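Why does metal feel colder than wood?

Posted 5/18/21 in Cudora Kids: Everyday Puzzles

Try this before you read any further. Find something metal and something wooden that have been sitting in the same room all night. A saucepan and a chopping board will do nicely. Put one hand flat on each. Which one is colder?

I bet you said the metal! I said it too, when I first tried it one February morning in my kitchen, with bare feet and a very cold nose. Then I borrowed a thermometer (the flat sort you tape onto things) and got a surprise. The pan and the board were exactly the same temperature.

So was my hand telling fibs? Sort of. Your skin is not very good at measuring how hot or cold a thing is. What it notices is how fast heat is leaving you. Your hand is warmer than the room, so heat is always sneaking out of it into whatever you touch. In wood, the heat moves slowly. The little patch under your palm warms up, the heat stays more or less where it is, and your hand stays cosy.

Metal is a different story. Heat races through it! As soon as a bit of warmth leaves your fingers it gets whisked away into the rest of the metal, and more heat rushes out of your hand to follow it. Your skin feels all that warmth going and shouts "Brrr!"

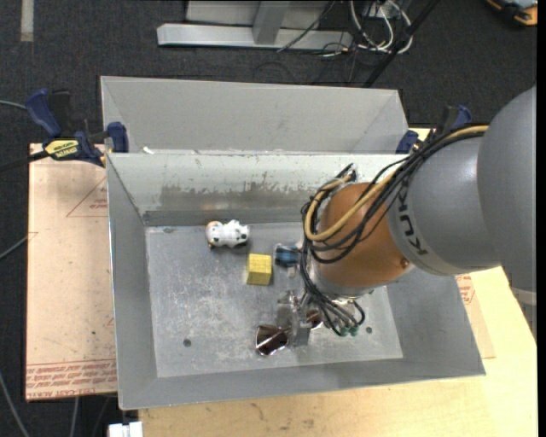
Grey sheet metal on a wooden tabletop. Which would you rather lean your elbows on in winter?

We say that metal is a good conductor of heat. Wood is a poor one, and another name for a poor conductor is an insulator. Wool, cork and plastic are insulators as well, and that's why so many saucepans have plastic handles.

Now for the bit I like best. On a blazing hot day it all works backwards. A metal slide that has been in the sun is hotter than your hand, so heat goes racing into you and it feels scorching. A wooden bench beside it might feel just warm. (Do be careful with hot slides. I have sat on one in shorts and I do not recommend it.)

Something to try at home

You need 3 spoons: one metal, one wooden and one plastic. Stand them in a mug of warm water from the tap, wait for a few minutes, then feel the tops of the handles. Can you guess which one will warm up first? Write your guess down before you touch them, no cheating!

Next time: why does ice float?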